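Block sorting task, wrist cam policy keeps missing. Student project help
Student Projects > Arms and Grippers
Page 1 of 1

hcabrera_bench
Posts: 21
Hi all. Honeylyn Cabrera, second-year student. My lab class project is a small arm that puts colored blocks in a basket. We train it from demonstrations we record ourselves by driving the arm by hand. We have 254 of them. Out of 82 test runs it got both blocks in on 38. The demo day is in October and I would like a better number than that.

Two views from the wrist camera:
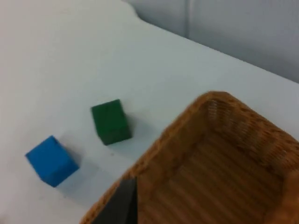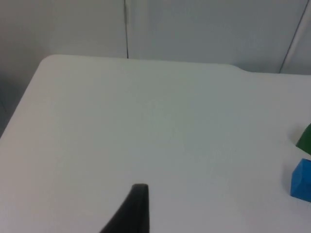
Wrist camera views, both with the blue cube and something green on the white table.

Most of the failures look the same. The arm goes to the wrong part of the table, stops, and stays there. When it does get over a block it usually picks it up fine. Any ideas?

Griton
Posts: 1140
Second picture is your problem. The blocks are right at the edge of the view and the basket isn't in it at all. If the policy only gets that camera, it has almost nothing to go on. Add a fixed camera that sees the whole table.

hcabrera_bench
Posts: 22
We have a fixed one on a stand, but the policy isn't using it right now. The instructor wanted one camera to keep training short.

Griton
Posts: 1141
Then ask the instructor again. I wouldn't spend any more time on it until that is changed.

tudwood
Posts: 367
I don't agree with Griton. Our club ran a wrist camera by itself for a whole season and it worked. What fixed it for us was the start pose. We raised the arm and tilted the camera down so that every run began with the blocks and the bin in view. After that the arm only lost sight of things near the end, when it didn't matter much.

How many of your demos start from a pose where the blocks are out of view or almost out of view?

hcabrera_bench
Posts: 23
I would have to go through them. Three of us recorded and we each parked the arm wherever it was comfortable. Probably a lot.

tudwood
Posts: 368
That's where I would look first. Pick one start pose, write down the joint values, and make everyone use it.

Griton
Posts: 1142
A fixed start pose hides the problem. Bump the arm once during a run and it's lost again. She has the second camera already, it costs her one longer training run.

okafor_m
Posts: 95
You can do both. Before either one, look at the blur. The first picture is soft, worst on the basket weave and the finger. If a lot of your demos look like that, try driving slower when you record, or set a shorter exposure and put more light on the table. We had ours on auto exposure and it changed every time someone walked past the window.

Also, where do you put the blocks at the start? If they are always on the same side of the basket the arm learns to go to that side and doesn't look.

hcabrera_bench
Posts: 24
Exposure is on auto. I didn't know that mattered. The blocks get moved between demos but the basket mostly stays put.

okafor_m
Posts: 96
Move the basket too. Put tape marks under the table edge if you need to get back to a known spot for testing.

tudwood
Posts: 369
I would leave the basket alone until it can do the easy version. One change at a time or you won't know what helped.

tretance
Posts: 58
Agree with tudwood on that part. When you test, keep a sheet with the start pose, block positions and where it failed (reach, grasp, carry, drop). "38 of 82" doesn't say much without it. I judge at a school event and the teams that bring the sheet get more points than the ones with the higher score and no notes.

hcabrera_bench
Posts: 25
Thanks everyone. Plan is to lock the exposure, agree on one start pose, and record a new set on Saturday. I'll ask about the fixed camera too. Same test layouts as before so I can compare. Will post the numbers.

Griton
Posts: 1143
Train one with both cameras on the new set and one with wrist only. Then we can stop arguing about it.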